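3.2 Where shared kitchens keep their appliances

One result from the Merncombe survey surprised us more than any other, and we think it deserves a section of its own.

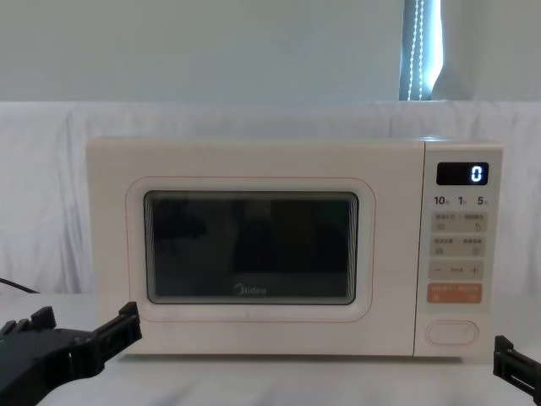

Figure 4. Microwave oven on a white tabletop.

We had gone into the fieldwork expecting that people in shared housing would talk mostly about space: too few shelves, too little room in the fridge, nowhere to put a wet pan. They did talk about space. But when we coded the 293 returned diaries, the most frequent topic by a clear margin was waiting, and in particular the short waits that come with reheating food. A tenant stands in the kitchen for a few minutes with nothing to do, someone else comes in, and a conversation starts. Of the 100 diary entries we picked at random for close reading, 57 described a conversation of this kind.

This is a wonderful finding for anyone who cares about how neighbors get to know each other! Earlier work on shared housing has looked mainly at planned events such as house dinners and cleaning days. Our diaries suggest that the unplanned minutes matter at least as much — and they cost the landlord nothing.

The pattern was not the same in every building. In the Fiven block, where each floor has a single kitchen with a large table, entries about chance talk were long and often funny, and several tenants wrote down whole recipes they had picked up this way. In the Drumia block the kitchens are narrow and open onto a corridor. Tenants there tended to start their food and go back to their rooms, and the diaries from that block are full of complaints about plates left behind by other people.

We do not want to claim too much from one town. The diaries were kept in May, when most leases in Merncombe are well under way and tenants already know each other's faces, and a survey run at the start of a lease might look quite different. The coding sheet was adapted from the Kanaujia pilot, which used a shorter list of topics (see Appendix B), so the two sets of counts should be compared with care.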